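February, 9:40, varnish notes

Second coat from the Zernport tin is on the test boards since yesterday evening. Board 4 still takes a fingernail mark near the end grain, the others are hard. Krum thinks I stirred too short, and maybe he is right - I did not write down the time.

Weighed the open tin: 1026 g with lid. Next coat after sanding with the fine paper, only along the grain.
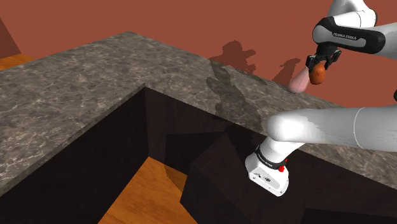
Divya asks to keep one board without any coat for comparison. I put it on the upper shelf, please do not use it for mixing. Will check the fingernail mark again at 4.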